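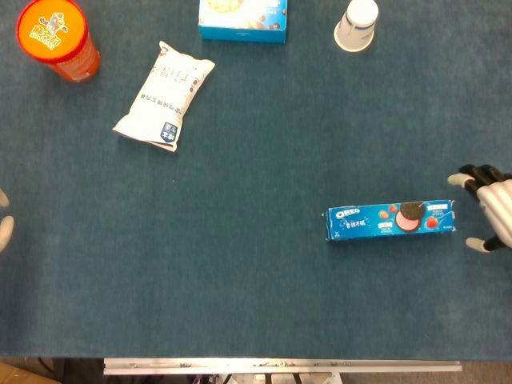 What does water hardness do to a kettle element?

It leaves calcium carbonate on the metal, and the scale slows the heat getting into the water, so the element runs hotter for the same boil.

Thread on scale, softening and what the numbers on a water report mean. I moved from Clalldale, which has soft water, to Ilport, which does not, and have had reason to read up.

1/ Hardness is dissolved calcium and magnesium, mostly picked up from chalk and limestone. Reports usually give it in milligrams per litre as calcium carbonate. That is a bookkeeping unit. The magnesium gets converted and added in.

2/ Some suppliers report milligrams per litre as calcium instead. Multiply by 2.5 to compare. Check which one you have before setting up a dishwasher or you will be out by that factor.

3/ My last report for Ilport gave 518 as calcium carbonate. Very hard by any scale in use. My old flat in Clalldale was 43. I never descaled anything there and thought I was just good at kettles.

4/ There are also German degrees, French degrees and Clark degrees, all still found in appliance manuals. One German degree is 17.8 mg/l, one French is 10, one Clark is 14.3. My dishwasher wants German. The report gives none of them.

5/ Temporary hardness is the part that comes out on heating. Bicarbonate breaks down, carbon dioxide leaves, calcium carbonate drops out on the hottest surface it can find. In a kettle that is the element or the base plate.

6/ Permanent hardness is mainly sulphates and chlorides. It stays in solution when you boil. You still get poor lather with soap, but far less crust. Two towns with the same total can treat a kettle very differently.

7/ Look for alkalinity on the full report. If it is close to the total hardness, nearly all of it is the temporary sort. The short summary page often leaves alkalinity out. Ask for the long one.

8/ Descaling. Citric acid, 50 grams to a litre of cold water, leave it until the fizzing stops, then rinse twice. Do not boil the solution. Hot citric acid can form calcium citrate, which is less soluble and a nuisance to shift.

9/ Vinegar works too, more slowly, and the kitchen smells of it. Do not mix either of them with bleach. Chlorine gas is the result.

10/ Filter jugs. Most use a resin that swaps calcium for hydrogen, plus carbon for taste. The resin goes first. In Ilport water a cartridge is finished well before the date indicator says so. The indicator on mine is a timer and has no idea what is coming out of the tap.

11/ Ion exchange softeners swap calcium for sodium and are recharged with salt. The sodium added rises with the hardness removed, 46 mg for every 100 mg taken out as calcium carbonate. Keep one unsoftened tap for drinking and for baby formula.

12/ Magnetic and electronic conditioners clip round the pipe. They do not change the hardness figure and do not claim to. Trial results are mixed. I had one from Hollenstein on the rising main for 9 months and could not tell the difference by looking at the shower head. One house, no control, take it as you like.

13/ Turning the hot water down helps more than I expected. Scale forms much faster above 60 degrees. The stored cylinder still has to reach 60 for legionella, so the setting to look at is the flow temperature on a combi boiler, which holds no stored hot water.

14/ Test strips are fine for setting an appliance and no good for comparing one week with the next. Each colour block covers a wide band. A drop count kit costs little more and resolves to one German degree.

15/ Correction to 7: the Arkham works puts alkalinity on page two of its report, under "other parameters", as bicarbonate. Multiply by 0.82 to get it as calcium carbonate.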